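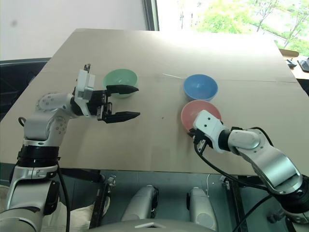
Three bowls on the cardboard, green, blue and pink.

Saturday

Up at six because the dog next door was. Made coffee and drank it standing up. My back is better than it was on Thursday but it still catches when I bend for the low cupboard, so I moved the pans up to the counter and left them there.

The big job was the water bill. Last month was $32 and this one came to $185. I read it three times. I called the Itden office and waited on hold long enough to fold all the towels. The woman who picked up said the reading was an actual reading and not an estimate, and asked if I had a pool. I don't have a pool. She told me to turn off everything in the house and go look at the meter.

So I did that. The meter is in the box by the sidewalk, under a lid that takes a screwdriver to lift, and there was a spider in it the size of a quarter. With everything off the little dial was still going around. Slow, but going. Then I shut the valve behind the toilet in the hall bathroom, walked back out, and it had stopped. Opened the valve again and it started up.

A flapper, then. I have replaced that flapper before, the spring after I moved in, and I remember being pleased with how easy it was. It had gone soft and left black all over my fingers. I washed twice with dish soap and there is still some around the nails.

Drove to Dawber for the part. The hardware store there has changed the aisles around again and plumbing is now where paint used to be. They had two sizes. I had not measured. I bought both and will take the wrong one back, if I remember where I put the receipt. It's in the door of the car as of now. While I was there I got a furnace filter and a bag of birdseed, and looked at the snow shovels, which are already out in September.

Ran into Nesrin Işık in the parking lot. She was loading bags of gravel by herself and would not let me help on account of my back, which she had heard about from Despina. I don't know how Despina heard. Nesrin is putting in a path from her kitchen door to the shed. She said her brother-in-law told her four bags would do it, and she was now on her third trip. We talked about the school board for a while. She is for the new bus schedule and I'm against it, or I was until she explained the part about the transfer at Stotdale, and now I'm not sure. I'd like to see it written down.

Back home by noon. Put the larger flapper in first and it was the wrong one. Put the smaller one in and it seated fine. Turned the valve on, let the tank fill, put a few drops of blue food coloring in the tank and went to make a sandwich. When I came back the bowl was clear. Then I went out and looked at the meter and the dial was still. I stood there longer than I needed to.

Called the water office again to ask about an adjustment and got the recording. They close at noon on Saturdays. There is a form for leaks. You have to send a copy of the receipt for the repair, so I went out to the car and got it.

Cengiz Tatlı called at two about the Vamora trip. He has found a cabin that sleeps six for $800 for the week, and another one on the far side of the lake for $798. I asked what the difference was and he said two dollars. He wants the first one because it has a screened porch. Doğukan wants the second because it has a dock. I said I'd go with whichever one had the better mattress, and Cengiz said the listings don't tell you that. Last year I slept on a couch with a bar across the middle and I think that's where this back business began. I told him I'd pay my share either way and he should have it settled with Doğukan by the end of the week. They have never settled anything by the end of a week.

Tried to nap after that and couldn't. Got up and went through the tomatoes. Most of what's left on the vines is green and it's supposed to go down into the forties by Monday night, so I picked anything with color and left the rest to take their chances. There were enough splits that I'll have to cook those tomorrow. I thought about chutney but I still have jars from the last time, and the only person who likes it is Rupert. I put two jars by the front door for him so I won't forget them again.

Rupert Eberhard is coming to look at the gutters, whenever that turns out to be. He said this week, and then he said next. The corner over the back steps drips straight down onto the second step and it's going green there – somebody is going to slip, and it will probably be me, carrying something. I scrubbed at it with the stiff broom. It looks better but it's still slick.

Wrote to my sister. It was her turn to write but she has the move going on. I told her about the bill and asked whether she wants Mother's sewing table, yes or no, because it's been in my hallway two years and I bang my hip on it. I'd keep it if there were a wall for it. There isn't one. I didn't put that in the letter.

Supper was eggs and some of the split tomatoes fried with an onion. Too much salt. Listened to the ball game while I washed up and turned it off in the sixth, when they were down by five.

Despina Toma stopped by at eight to return the ladder. It turns out she heard about my back from the pharmacist, and I'm going to have to think about whether I mind. She stayed an hour. She's been reading about the old rail line and says the cut behind the feed store is where the spur came off, and that if you go in winter when the brush is down you can still see ties. I've walked past there for years and never noticed. We said we'd go after the first hard frost. She also says the bus schedule is a mess, so that's one on each side.

Wrote the leak form out at the kitchen table and couldn't find a stamp. There's one on the envelope for my sister, but that's for my sister. Will get some Monday.

Checked the meter once more with the flashlight before locking up. Still not moving. The spider was back on the lid.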